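Greretti hand-held gripper, upkeep report to Tundier
Prepared by Nouhaila Kettani, Oct 25, 2020

You asked whether the February pad change has paid for itself. My short answer is that I can't say yes yet, and I would hold the next order until I can.

The pads from Sugawara were sold to us as good for 860 hours of use. We are at 200 hours on the present pair and the edges are already fraying. The faces still grip our test parts, so I have left the pair on. I don't read that as proof of the longer figure – it only tells us they have lasted this far.

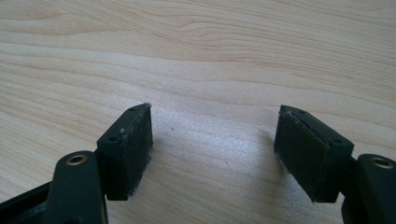 Fingers open over the bench. Light fibers show at the pad edges on both sides.

The supplier's view is that frayed edges are cosmetic. They may be right, but they sent no test results with that opinion, and loose fibers are a poor thing to have near a pivot. I have asked for the results twice. Until they come, the edges get trimmed at each check and the pivots get wiped down. The fingertip screws are checked for tightness at the same time.

The upkeep plan called for a check every 16 hours of use. We have kept to it, with 2 checks done late when the tool was out at Brellura. Closing alignment was within our limit each time. I would like to see the same result from a second person before we call it settled, as I have done all the measuring myself.

Spending is under budget, mostly on account of parts we haven't bought. Please don't count that as a saving. If the pads need changing early, the money goes there.

Next period: one pad pair run until it slips, with the hours logged, and a quote for a different pad material.

Contact the project office | © 2020 Greretti | Back to top
This site uses cookies. By continuing to browse you accept our cookie policy.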